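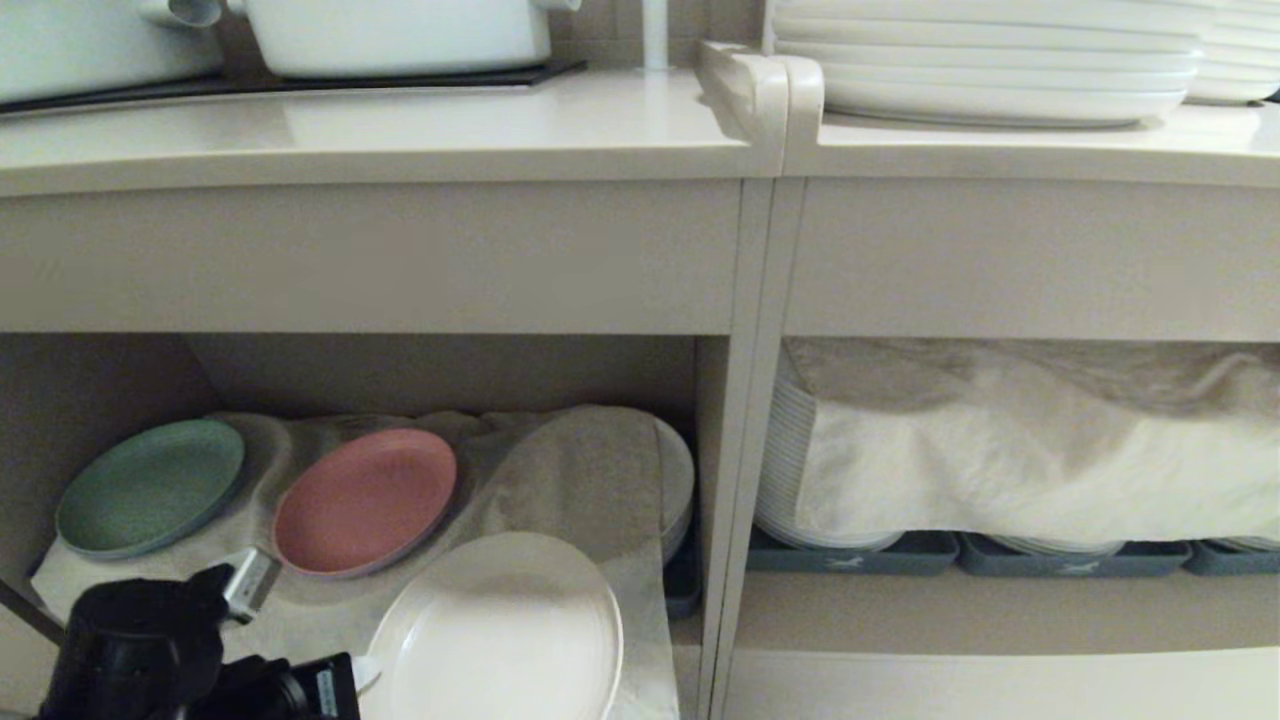
*Left cubby, going in for the plates.*

The trick with the green one is that you have to come at it from the left and a bit low, like you're sneaking up on a chook. I must have said this to Vanderleia a hundred times, and she must have said it to me first, because she was the one who trained me.

"Low," she said in my headset. "Lower. You're waving."

"I'm not waving."

"You're waving at the plate, mate."

It was Monday, the shop was shut, and I was sitting in a swivel chair in the back office at Jakwood with my hands through the loops of the remote rig, being a robot. The robot was out on the floor in front of the crockery shelves, and we'd named it Arnen, after the town where Vanderleia once had a very bad holiday. I could see what it saw. Its gripper did what my hand did, only slower and with less personality.

We were up to 153. The contract with Ginora said 194 good demonstrations of picking up a plate and handing it across, and a good one meant no drops, no bumps and no long pauses while the operator scratched her nose. (I'd lost four to my nose. Hay fever, it was shocking that week.) You do the task, you press the pedal, you do it again, and somewhere down the track the machine has watched enough of your reaching that it can have a go on its own. That was the idea, anyway. I'd been at it since January and hadn't yet been asked back to see the clever part.

I went lower. The gripper slid in over the beige cloth and I opened my fingers.

"Which one are you after?" said Vanderleia.

"Green."

"The list says pink."

I checked the list. The list did say pink. Pink was just to the right of green, and I had no good reason for going to green first except that I always did. My nan had plates that colour in the flat in Cabanatuan, or near enough to it, and when we stayed with her I got the green one because I was the youngest and screamed. You wouldn't think that would come down a cable and out through a gripper, but I'd reached for green on the last six goes without looking at the list once, and Vanderleia had been too polite to mention it until now.

"Does it matter?" I said.

"Well, it's learning from you, isn't it?" I could hear her eating something, toast by the sound of it. "It doesn't know about the list. It only knows what you do."

I sat there with my hand in the air. Out on the floor Arnen sat there with its hand in the air too.

"So if I always go green first..."

"Then there's going to be a kitchen somewhere with a robot in it that goes green first, and some poor bloke asking for the pink one." She swallowed. "Pause is getting long, by the way. I'll have to bin this one."

So we binned it. I pulled my arm back, Arnen pulled its arm back, and I had a proper stretch and a mouthful of cold tea. Then I did pink. I did pink beautifully, if I say so myself, in and under the rim and out again without so much as a tick against the white one in front. I did pink, then white, then pink again, all exactly as listed, and Vanderleia called out the numbers in the voice she uses for bingo at the surf club. At 160 she let me have a biscuit.

It must've been getting on for four when she went to move the car. She left me running, which you're not meant to do, but the meter was the meter. I had the headset to myself and the shelves to look at, and the next line on the list said *operator's choice*.

I'd never had one of those. There were 20 of them scattered through the whole job, Vanderleia told me later, so the machine wouldn't get too fixed on any one order.

I looked at the plates for a good while. I knew I was burning the clock. Then I came in from the left, a bit low, and I got hold of the green one by its raised rim, and I lifted it so gently I could feel my own teeth. I took it all the way across to the handover spot and held it there. There wasn't anybody to hand it to with Vanderleia out in the street feeding coins into a machine of her own, so I just held it.

I pressed the pedal. One good demonstration, no drops, no bumps.

"What'd you pick?" she said, when she'd got her headset back on and her breath back.

"Have a guess."

She wrote it down, and we did the next one, and it was white.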